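Tuesday, evening

Woke before the alarm and lay there listening to the trucks on the ring road. We have been in the Drakbridge flat long enough now that I can tell the trash truck from the others. Coffee, two slices of toast, the end of the apricot jam. I wrote "jam" on the list on the fridge and saw that I had already written it on Sunday.

The plan for the day was the bedroom. I have been putting it off since the move. The kitchen was done first, then the bathroom, and after that I lost interest and started living around the rest. But Mom's train is booked for the end of February and she is having our bed, so the room has to be fit for a person.

I started with the linens. The old white sheet had a tear near the foot that I had been tucking under for months, so I cut it up for rags and put the good squares under the sink. The new one I bought at Kuipers in the January sale. I had wanted blue, but they only had blue in the single size. I hauled it over the mattress by myself, going back and forth from corner to corner, because the elastic on one side is tighter than on the other. No pillows or quilt yet. The quilt was at the laundromat and the pillows were on the balcony rail getting some air.

Jitendra Yadav from downstairs came up at eleven to return the drill. He stayed for tea and gave me his opinion of the walls, which is that the landlord used the cheapest white he could get and that it will mark every time anybody leans on it. He has the same paint. He scrubbed his hallway with dish soap and it went shiny in patches, so now he leaves it alone. I said I might try a damp cloth with nothing on it. He said to try it low down first, somewhere behind furniture.

He also told me the boiler man is coming to the whole building next week and that we should expect no hot water for an afternoon. There was a notice in the lobby, apparently. I never read the notices.

After he left I had the idea of getting rid of the box, and then I didn't. It has been standing by the bed since the movers put it down, still taped shut, and I have been using it as a place to drop sweaters. Roel says it is his winter things. I think it is the curtains from the old place, which are too long for any window here. We could open it and settle the matter, but then whatever is in it would have to go somewhere, and the closet is full.

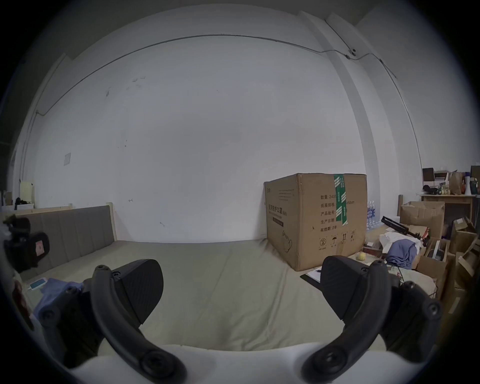 The bedroom, sheet on, box still taped.

Lunch was soup from the freezer, standing up. Then to the laundromat for the quilt. The big machine takes 5 euros now, up again, and the dryer needed a second go. I read half a magazine about sailing. The woman at the next machine was folding napkins for a restaurant and doing it so fast that I stopped reading to watch.

On the way home I stopped at Ukico to look at lamps. I want something to clamp on the headboard, for reading. The one I liked had a switch on the cord, and I would rather have it on the lamp itself. Didn't buy anything. Bought jam next door.

Spent the middle of the afternoon on the phone with Faltent about the missing shelf brackets. I was on hold for some 30 minutes, then a young man asked for the order number and I could only find the last part of it, 1236, on a torn packing slip. That was enough. They will send a new set, free, in a week or so. I asked him to send the long screws too and he said they come with it – they did not come with it last time.

Roel got home at six with rain all over his coat and a cold starting. He looked in at the bedroom and said it looked bigger. Then he asked where his sweaters were. I had put them in the drawer with the others, where they belong, so he had to move them around to find the green one.

We talked about the cable along the top of the wall. He would like it tidied up or painted to match. I don't much mind it. When I lie in bed I follow it along with my eyes, and it has become part of the room. Left it at that.

Omelets and the rest of the soup for dinner. Roel has gone to bed early with a hot water bottle. Still to do in there: wipe down the wall, find a small table for Mom's pills and glasses, clear her one drawer, decide about the box. Tomorrow I work until 3 and after that I need to go to the bank.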